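Home & Workshop Help > Storage and Organizing > Small Parts

How do you keep short wire harnesses from tangling in open bins?

Posted by slowsolder in June
Tags: wire, connectors, small parts, bins, circuit boards

I sort used electronic parts at a table in the back of the Dallow Reuse Shop. It is mostly round circuit boards, loose harnesses and short lengths of wire with a connector on one end. They come to us mixed together in cardboard boxes. I take them out, look at them on a tray in the middle of the table, and put them in shallow yellow plastic bins at the sides. From there they go on a shelf until somebody wants them.

The boards are no trouble to sort. The wires are the problem. A harness goes into the bin in a tidy shape and when I want it a week later it has hooked itself onto two others. If I pull, I worry about pulling a wire out of its connector. If I don't pull, I spend ten minutes picking at it. The twisted ones are the worst, because the ends form a narrow loop and everything else goes through the loop.
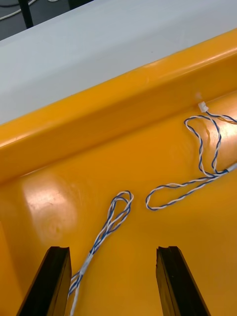 Blue-and-white twisted wire in a yellow bin, small white connector up by the rim.

Those two lengths are about as easy as it gets, and they still catch on each other if I put anything on top of them. The one with the connector also springs open into a tall loop, so it takes up a lot more room than you would expect for a piece of wire that size.

What I have tried:

Small zip bags. They work, but I can't see what is in them once there is a pile, and people open them and don't close them again.

Rubber bands. They got sticky and then broke. Some of them left a mark on the insulation.

Bread bag clips. Fine for thick wire, too loose for thin wire.

Winding each one around my fingers and tucking the end in. It looks good for a day.

I would like to keep using the open bins. They came from the shop and they fit the shelf. I also have a Kaplan drawer cabinet at home that I could bring in, but the drawers are narrow and the longer harnesses would have to be folded. I'm not sure if folding is bad for them.

So I have two things to ask. What is a cheap way to keep each harness to itself in an open bin? And is it okay to keep the boards and the wires in the same bin if they belong together, or should they always be apart?

oldspool
Top answer, marked as accepted by slowsolder

I did parts storage for a repair counter for a long time and we went through most of what you listed. We ended up with a loose coil and one tie, and a bin that is only one layer deep.

For the coil, don't wind it around your fingers. Finger winding puts a twist in the wire with every turn, and the twist is what makes it spring open later. Lay the harness flat on the table and bring the free end around in a circle, letting the wire roll a little between your finger and thumb as you go. It will tell you how big a circle it wants. If you have to force it, make the circle bigger. Thin wire that has been twisted as a pair usually wants a long oval, so let it have the oval.

Start from the connector end. Hold the connector in place and coil the wire next to it, so that the connector finishes on the outside of the coil where you can see it. If you start from the loose end, the connector gets dragged through the middle of the coil and that is where pins get pulled.

Then one tie, across the coil, on the side opposite the connector. Use the soft hook and loop kind, cut narrow. You can buy a roll and cut it with scissors. A strip the width of a pencil is plenty. Do not use plastic zip ties for anything you plan to use again. They have to be cut off, and sooner or later somebody cuts a wire with the tie. We had a box of 3000 zip ties that somebody had ordered by mistake and I would not let them on the bench.

If the wire has a narrow loop at one end, close the loop. Put the tie there instead of across the middle. An open loop is a hook, and you can coil the rest as nicely as you want and it will still grab whatever is next to it. Loose stripped ends should be folded back under the same tie.

For the bin, put them in side by side with the connectors all facing the same way. When the bottom is covered, the bin is full. I know that seems like a waste of space. If you really need a second layer, cut a piece of thin card to fit inside the rim and lay it on the first layer. We used the backs of writing pads. It doesn't have to fit exactly.

Folding is okay for ordinary stranded wire as long as you fold in a curve and don't press it flat. I wouldn't fold anything close to the connector. Leave the first inch or so straight. Solid core wire is different. It takes a set where you bend it and it will break after enough bends, so keep that straight or in a large coil.

On your second question, I would keep boards and wires apart even if they belong together. Connectors have hard corners and small parts on a board can be knocked off by them. Put the same tag on both and store them separately. We used plain numbers written on masking tape, so if the board was 1623 then the harness was 1623 too, and nobody needed a list.

Comments on this answer

slowsolder: Thank you. I did a batch this way and the connector-first part made the biggest difference for me. I had been doing it backward. What about the harnesses that have five or six colors and split out at one end? They don't really coil. The strands go off in different directions.
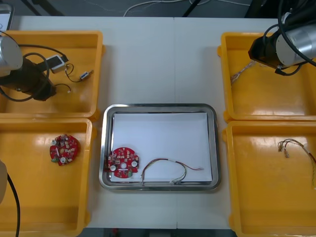
Round red board and a multicolored harness on the tray, bins on both sides.

The harness on the paper is the kind I mean. It makes an arch and then the ends trail off. There is a white sleeve around the middle of it but nothing holding the rest.

oldspool: Leave that one as an arch. Short harnesses with a sleeve are stiffer at the sleeve than anywhere else, and if you coil them the bend all happens at the two ends of the sleeve. Gather the loose strands with your fingers, all pointing one way, and put a tie close to the ends. Then it's one thing instead of several. Lay it in the bin in the shape it already has. A second one can nest inside the first if they curve the same way.

oldspool: Also, I like the paper in the tray. You can see thin wires on white paper a lot better than on bare metal, and you can write on it. Change it when it gets marked up.

slowsolder: The paper was for writing tag numbers next to things before I tape them. I hadn't thought about the black wires being easier to see, but they are.

gatepost88: Does the hook side of the tie not catch on the other wires? Mine does.

oldspool: It does if there is extra hanging off. Cut the strip short enough that it overlaps itself and stops. Soft side out.

tin_lid

I would use the drawer cabinet. Open bins are always going to tangle because there is nothing between the parts. With drawers you put one type in each drawer and that's it.

I have a Nikulent cabinet in my garage with the clear fronts and I have never had a tangle in it. The drawers are 12 inches front to back so most things go in without folding. The narrow ones you have will probably be fine if you fold once in the middle. I have folded plenty of wire and nothing happened to it.

For the boards I just stack them with a piece of newspaper between each one.

Comments on this answer

slowsolder: I like the idea but several people use the shelf, and drawers don't get put back in the right place here. With the bins they can see what they are looking for without opening anything. The Kaplan drawers are also a good bit shorter than yours.

parkside_parts: Please don't use newspaper between boards. It holds moisture and it is plain paper, so it does nothing for static. Pink or silver anti-static bags are cheap and you can often get used ones for free from anybody who builds computers. If the boards are going to be thrown in a bin with no bag then at least lay them flat, parts side up, and don't let them overlap.

tin_lid: I have been doing it for years and they all work.

parkside_parts: The ones you tested, maybe. For a shop that hands them to other people I would use the bags.

rowan_and_rye

I don't do electronics, but I have the same trouble with embroidery thread and necklace chains, and the fix might carry over.

Cut pieces of stiff card about the size of a playing card. Cut a small slit in each end. Put the end of the wire in one slit, wind it loosely around the card the long way, and put the other end in the other slit. Leave the connector hanging off the corner if it won't go in a slit. The cards stand up in a bin like file cards and you can flip through them. You can write on the card too, so you don't need tape.

It takes longer than a tie. I do it in the evening with the radio on. The cards from the back of cereal boxes are a bit too soft. I like the heavier gray kind that comes in the Drunaren shirt packages, and I ask people to save them for me.

It wouldn't work for the thicker bundle with all the colors, but the thin blue and white ones should sit on a card nicely.

Comments on this answer

slowsolder: I tried 3 of these with the thin twisted wire. The slit holds the narrow loop closed, which helps. I am going to do the thin wire on cards and the rest with ties. The cards stand up a little taller than the bin rim, so I trimmed them.

oldspool: Good for thin wire. Wind it loose, and don't wind solid core on a card.

rowan_and_rye: If you trim them, cut the slits again on a slant. The wire stays in better.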